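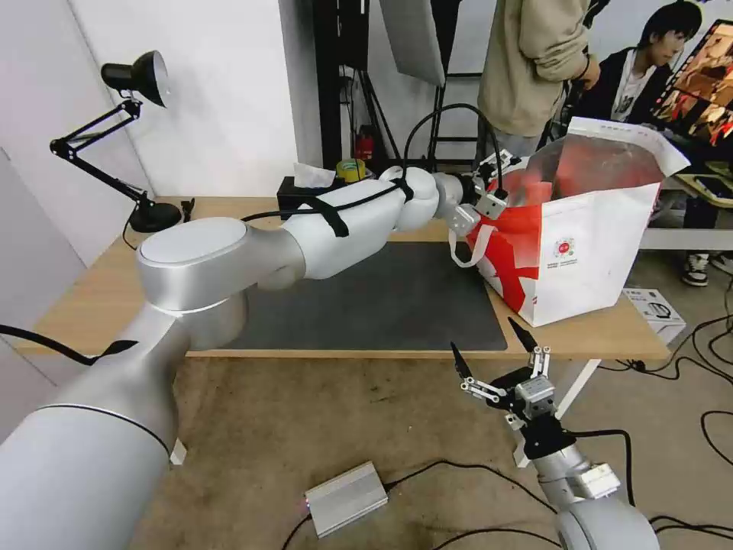 Brovden Two-Arm Bag Set: README and operating rules

Version 2
Released Thursday, August 29, 2019
Maintainer: Corey Fairweather, Dunstan

What is in the set

Recordings of two robot arms working at a table with carrier bags: gripping a rim, holding a bag open, pulling a handle clear, turning the bag. There are 52 sessions. Each session folder holds the head camera video, joint positions for both arms, gripper commands, and a short text file written by the operator.

Version 1 came out in March. It had the same sessions but no operator notes, and the gripper commands were stored in a different order. Do not mix files from the two versions.

Rules for the work area

These are the Dunstan rules. Wetum and Bundwood follow them too, with their own local sheet for power and exits.

Before a session
- Walk the full reach of both arms and move anything that does not belong to the task.
- Check that each cable has enough slack for the whole motion. A cable strapped along an arm must have a free loop at the elbow and wrist.
- Try the stop button with the arms powered. Write the result in the session notes.
- Agree out loud who is operating and who is watching. One person cannot do both.

During a session
- Stay outside the reach line while either arm is live. People at nearby desks may keep working if their chairs are behind the line.
- Nobody reaches in to fix a bag. Stop, wait for both arms to come to rest, then reach in.
- Joint speed stays at or below 15 percent of maximum when a person is standing at the table.
- If a gripper catches a handle and the arm starts to pull, press stop. Do not try to drive it free.

After a session
- Park both arms, open the grippers, and cut power before touching any cable.
- Look over the finger pads and the mount screws.
- Keep the extinguisher and the path to it clear. This applies between sessions as well.

Handling bags

Paper bags with rope handles and foil-lined bags are both allowed. Grip paper at the rim, away from the point where the handle is attached. Foil linings can reflect light into the head camera, so adjust the lamp before recording and leave it alone until the session ends. Throw out any bag with a torn rim and note the change.

Failed grasps

Keep them. A session is removed only if the stop button test was skipped or a log file is missing. Operators mark a failure in the notes with the word "miss" and the time from the start of the video.

People in the video

Coworkers may be visible behind or beside the table. Everyone who works in the room has signed the Brovden consent form. Do not use the set to identify anyone, and do not publish crops of faces or screens.

Known problems

- Clock drift between the left and right arm logs in the longer sessions. Use the sync column, not the raw time.
- Product marks and print on the bags have not been blurred.
- Some Bundwood notes give the bag size by name only.

Reporting

Send errors to Corey Fairweather with the session folder name and the time in the video. Safety reports go to the site lead first, on the same day, and then to Corey for the shared log.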